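Search recipes, places, more...

How to do a pub wing night at home

By Nusrat Gilani
August 23, 2022

14 comments | 70 shares

Ever since our local, the Wollby, dropped its wing night in April I've been making my own, and I reckon I've finally got them crisp enough (my brother went back three times!). You don't need a deep fryer, just an oven and a bit of patience.

Start the night before if you can. Pat two kilos of wings really dry with paper towel, toss them with a good spoonful of baking powder and some salt, then spread them on a rack and leave them in the fridge uncovered. Baking powder, mind you - I grabbed the bicarb once and we ended up ordering pizza.

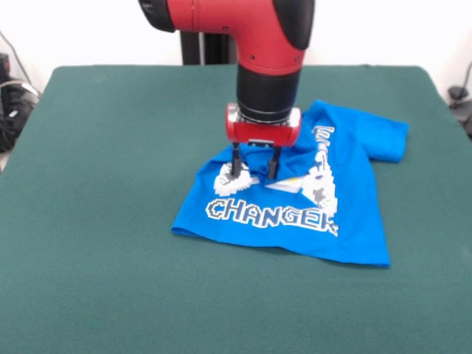
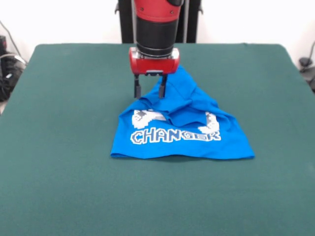
Blue T-shirt on the green felt table.

Next day, heat the oven to 200 degrees and give the wings 45 minutes, turning them halfway. Keep the tray near the top and don't crowd it. If yours aren't golden by then, leave them another ten and check again.

While they're in, melt 70 grams of butter in a small pot with half a cup of hot sauce, a squeeze of honey and a crushed garlic clove. Tip the wings into your biggest bowl, pour the sauce over and toss like mad. We have ours with celery, cold beer and a blue cheese dip, though sour cream with a bit of lemon does the job too.

Leftovers keep for 2 days in the fridge. Warm them up in the oven, the microwave makes the skin go soggy.

Filed by Nusrat | 14 comments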